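August
By a staff engineer, Hurnedside

I have been writing software for robot hands for 11 years now, and I would like to put in a good word for the slow, dull, thoroughly unfashionable grasp controller - the kind of program that sits between the clever planner and the motors and mostly says "a little less, please."

Our group at Hurnedside runs two layers. Edora is the planner, and it gets all the visitors, because it draws lovely colored paths on a screen and everybody enjoys watching those. Tamiru is the controller underneath, and it gets me, usually on a Sunday with a cup of coffee going cold. When money and attention get handed out, they go to Edora, and I understand that, I really do. But I think we have the balance wrong, and I suspect a good many other labs do too.

Take something as ordinary as holding a card. A planner looks at a card and sees a flat rectangle with nice clean edges, and it will happily give you a place for the thumb and a place for each of the fingers. Then it considers itself finished and goes off to think about something else! Everything that makes the job hard comes after that. Press a bit too much with the thumb and the card bows. Let one finger run ahead of its neighbors and the whole thing starts to turn. A heavy box forgives you for all of this, and a card forgives you for none of it.
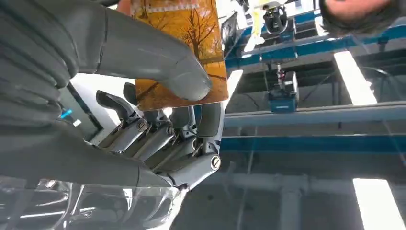

Couldn't a better planner simply work out the right forces ahead of time? It could give you a fine starting guess, but the friction, the stiffness of the card and the play in the joints are never quite what the model says, so something has to keep correcting while the hand is closed.

Last winter we went back through our logs, 772 grasps on thin objects, and sorted out the failures by hand. There were 236 of them, and only 5 came from a bad plan. The rest belonged to my side of the house: a force limit set for thicker things, a filter that lagged, a finger that got its command a hair late. I was embarrassed for a day or so, and then I was rather pleased, because those are all things a person can sit down and fix.

What I'd ask for is modest. Give the controller its own tests, and run them every time somebody touches the planner. We use a little tool called Fekik that replays old grasps against new code, and it has saved me more evenings than I can tell you. Let the controller say no, too - if the planner wants a grip that can't be held gently, it ought to hear about that before the fingers close. And when you hire, please hire at least one person who likes looking at force plots. We're easy to please, and we bring our own coffee.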